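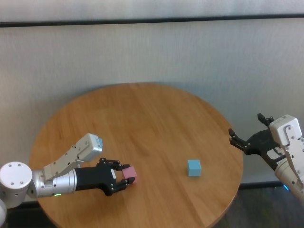

Round table, honey finish.

Welcome to the Pedell table page! Colette Vidal drew the first one for her own kitchen (a narrow room where every square corner found somebody's hip), and we have been making them ever since, in the same shop and with a good deal of the same sawdust.

The finish is a wiping oil we buy from Ganari, put on by hand and left overnight between coats. Please don't use spray polish on it. A damp cloth will do nicely, and a little more oil every June if you think of it.
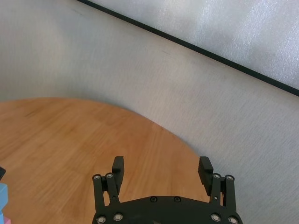 Curved edge and streaky wood grain.

Every top has its own grain, so yours will differ a bit from the one you see on this page, and we do hope you'll like it all the better for that.

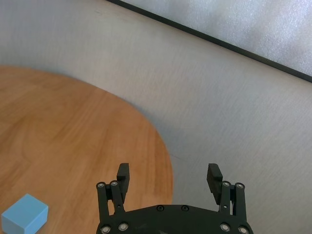
Delivery is 17 days from the order, and Fabrice Texier brings local ones himself on Wednesday, legs off, with the wrench taped underneath. Item 2677, price 500.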